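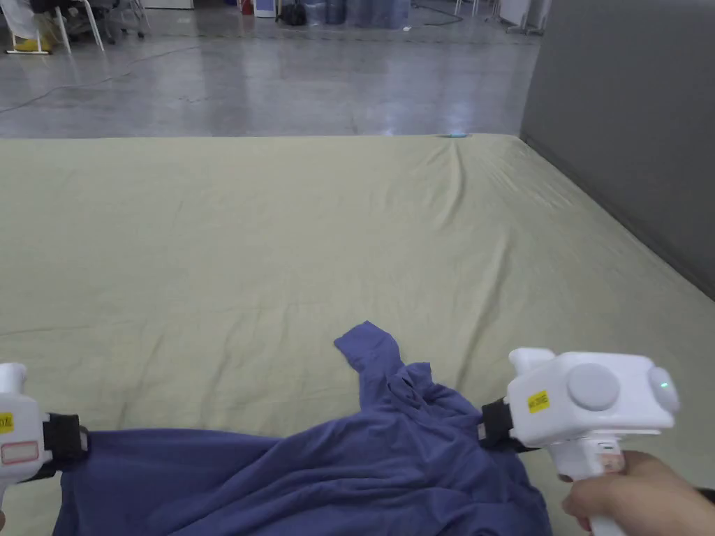
A blue-violet garment spread over the near edge of the Skimdale flat sheet.

Skimdale flat sheet in Pale Sage, reviewed as a folding surface

Most people will buy the Skimdale to sleep on. I bought it to fold laundry on, so this review says very little about comfort and a fair bit about colour, creasing and how the fabric behaves when you drag other fabric across it.

I had been using an old white Dosuder sheet for years. It was fine until I had to fold anything white or cream, at which point I could never see where a hem ended. I wanted something with a bit of colour that was still light enough to show up dark lint. Kelum had the Skimdale marked down in November and I ordered the sage without seeing it in person.

The package says 200 thread count, woven by Öztürkmen. It comes folded around a cardboard insert and has a plain hem on all four sides. There is no elastic and no piping, which suits me, as a raised edge catches on sleeves when you pull a shirt toward you.

The colour first. Kelum's website shows it as a fairly definite green. It's paler than that, with some yellow in it, and in a room with a lot of overhead light it can look almost grey-green. I like it, but anyone trying to match curtains should be warned. It's a matte finish with no sheen at all.
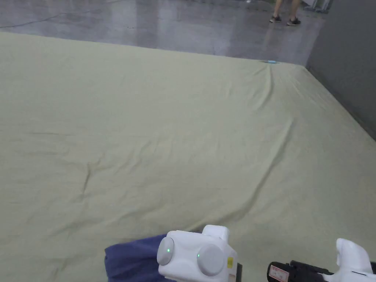
Creasing is the weak point. I washed it before the first use, hung it overnight, and the fold lines from the package were still there in the morning. A second wash got rid of most of them. It also picks up small wrinkles as you work, mainly where it drapes over an edge. For a bed this hardly matters. For folding it matters a little, as a thin T-shirt laid over a ridge will take on the ridge. I run my forearm across the sheet between items and that's enough. A warm iron does a better job – steam alone didn't do much on mine.

Grip is where it beats the Dosuder. The old sheet had gone slippery with washing, and anything light slid around when I tried to square up the corners. The Skimdale has just enough drag to hold a shirt body in place while you bring the sleeves in. It's not so rough that it snags. I've folded knits, a fleece and a stack of tea towels on it and haven't found a pulled thread.

Mid blue and navy are the easiest things to fold on it, and I'd put black close behind. White is much better than it was on the white sheet. The one colour that gives me trouble is a washed-out khaki, which nearly disappears by evening.
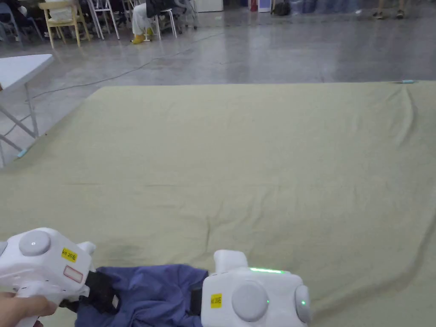

Renske Halloran
Household Goods Reviewer

A few notes on handling. If you shake out a garment and lower it onto the sheet with both hands, the sheet stays put. If you bunch the garment and push it away from you, the sheet goes with it. I tuck the near side under and leave the far side loose. Clips would work too, but they leave marks.

Lint is moderate. The first wash left a good handful of green fluff in the dryer screen, and there was a small amount on a dark sweater after that. By the third wash it had stopped. I'd keep it away from black wool until then.

Size is generous for this kind of job. You can lay out a full-length robe and still have room for the finished pile beside it. The downside is storage – it makes a thick bundle, and it won't fit in the drawer where the Dosuder used to live. 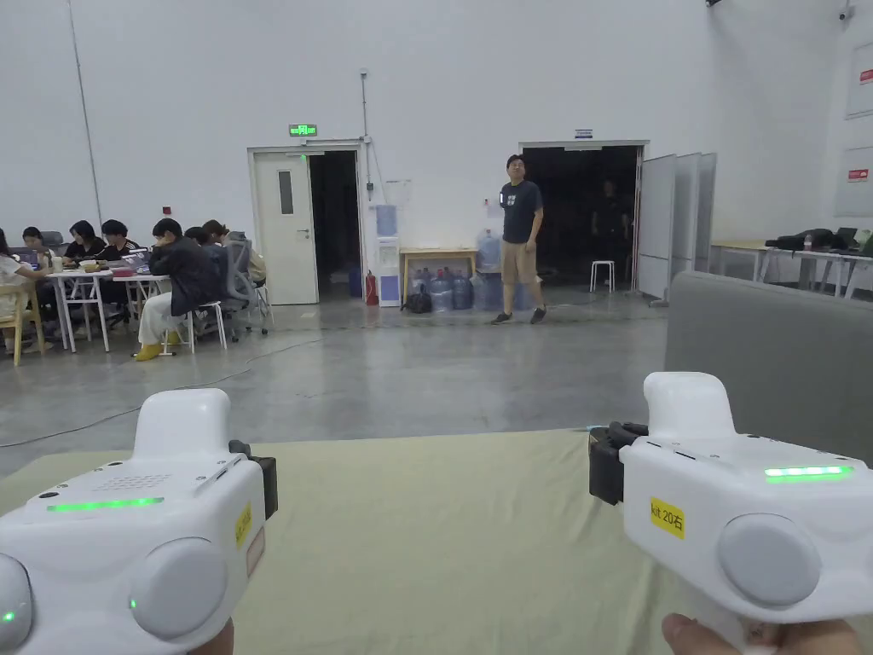 By Renske Halloran

On price, I paid less than the regular sticker and would be slower to recommend it at full cost. The listing at Kelum had 1,177 customer ratings when I ordered, most of them from people who use it on a bed, and the usual complaint was the same as mine: it needs ironing if you want it smooth. A few buyers mentioned the shade being lighter than expected.

I've kept the Dosuder for covering furniture when I paint. The Skimdale is the one that comes out on laundry day.

Good: useful pale colour, decent grip, flat hems, washes well after the first couple of loads.
Not so good: creases easily, sheds at first, bulky to put away, paler than the website shows.

Rating: 4 out of 5. I'd buy a second one on sale, probably in a darker shade for the whites.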